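3.2 Plant establishment on the south bank

The most exciting result of the first season came from the dry bank at the Plavetent garden, where we had expected heavy losses. Of the 374 plugs set out in May, all but 13 were alive at the final check, and creeping thyme had closed most of the gaps between the stepping stones well ahead of our planting plan. Sedum was slower but rooted firmly, even on the steepest strip below the path. We were delighted to find so little washout after the summer storms, and we think the coarse bark mulch deserves much of the credit.

The Aguirre garden told a different story, and in some ways a richer one. The soil there holds water through spring, and the thyme sulked until the ground warmed up. Wild strawberry loved it. By the end of the season its runners had crossed the edging in 5 places – a nuisance for the owners, but a wonderful sign of vigor for anyone hoping to replace turf on heavy clay. Plots were scored by the method given in Section 2, and the seating areas beside them, with their pale wood tabletops, were left out of the cover totals.
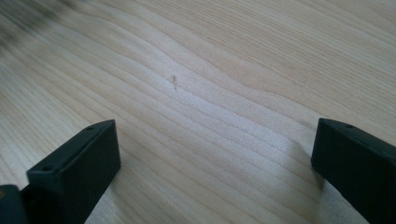

Figure 2. Tabletop surface, light wood with wavy grain.

3.3 Watering and weeding

Hand watering stopped once plugs showed new growth. At Stultar this took longer than at the other gardens, mainly on the side shaded by the hedge. Weeding time fell sharply wherever cover reached 98 percent, and the few weeds that did come through were shallow-rooted and easy to pull. The Rodidard plots never got that dense. Bindweed kept returning along the fence line, and we would clear that strip for a full year before planting it again.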